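Power Strips and Extension Cords: Frequently Asked Questions
Mekico Home Help

Which strip should I buy for a desk?
Count the plugs you use every day and add two. For most desks a short strip is enough. The Ulter range we carry comes with 5 or 11 feet of cord. Pick the shorter one if it reaches the wall without pulling.

Do I need a switch for each outlet?
No, but separate switches are handy for a printer or lamp you only use now and then. One master switch is fine for things that go on and off together.

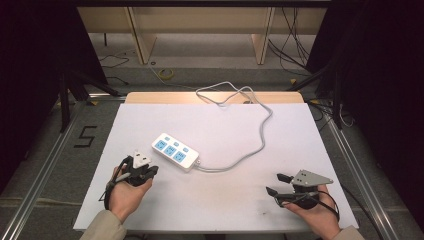
Laying out a strip before you load it saves trouble later. Put it where it will stay, run the cord to the wall, and look for places where it could be stepped on or pinched. A cord draped over the edge of a tabletop, like the light gray one at the back, should have enough slack that nobody can drag the strip down by catching it. With three outlets in a row, put any bulky adapter at the end – it will cover less of its neighbor.

How should I hold the plug?
Hold the body of the plug, never the cord. Line up the prongs and push straight in. If it won't go, take it out and check the prongs for bends. Do not file or force them.

Can I plug one strip into another?
No. Use a longer cord or a second wall outlet.

Can I run a heater from a strip?
No. Heaters, kettles and toasters go directly into the wall.

What should the strip sit on?
A hard, flat, dry surface with air around it. Keep it out from under rugs and cushions, and wipe the surface down before you set it in place.

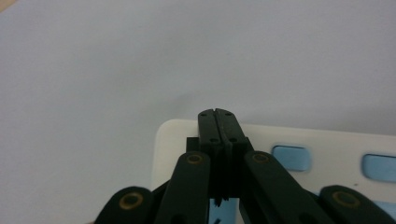 Photo: Vestergaard / Mekico Home Help

How do I clean a strip?
Unplug it from the wall first. Wipe it with a dry cloth. Don't spray cleaner on it, even with the switches off.

What if the strip feels hot?
Switch it off, unplug it at the wall and stop using it. Slightly warm is normal under load – hot is not.

Can I return an opened strip?
Yes, within 16 days, with the receipt. Flollitz cord clips are sold separately and can be returned only if the bag is sealed.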